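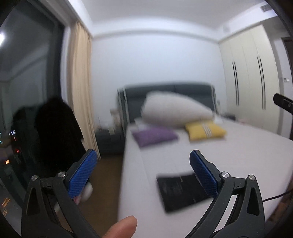 A bedroom. Ravthorpe's new rental code will spell out what counts as one.

Ravthorpe settles on what a bedroom is

RAVTHORPE — After 11 months of meetings, the city council voted late in the evening to define the word "bedroom," a term most residents had been using without supervision.

Under the new rental code, which takes effect in December, a room may be advertised as a bedroom only if it has a door, a window that opens and enough floor space for an adult to lie down without bending. A closet is optional. An earlier draft required one, until the city's own lawyers noted that this would leave most of the older houses on Tudine Street with no bedrooms at all.

The rule follows a review by the housing office, which went through 370 local listings last spring and sent inspectors to the ones that sounded hopeful. Their report describes a "garden bedroom" that was a porch, a "cozy second bedroom" that also held the water heater, and a "flexible sleeping zone" at the Flundora apartments that the building's floor plan calls a hallway. The hallway was listed in a two-bedroom unit at $1,610 a month.

The owners of Flundora said in a written statement that tenants "have always understood the hallway to be a lifestyle choice." The statement added that the wording of the listing has been changed. The rent has not.

Landlords who get it wrong will receive a warning letter, then a $400 fine for each room. Several property owners asked the council whether a curtain could count as a door. The council took a ten-minute recess and came back with no. Sliding doors are fine. Folding doors are fine if they close, which was the subject of a separate amendment.

Tenants' groups mostly welcomed the vote, though one speaker asked why the code says nothing about ceilings. The attic units above the old Mfinanga furniture store are known for bedrooms in which a person can stand up only in the middle. A council member said ceilings would be taken up in the new year, along with the question of what constitutes a kitchen.

Copies of the code are at the front desk at city hall. The online version is delayed while staff correct a page that refers throughout to "bathrooms."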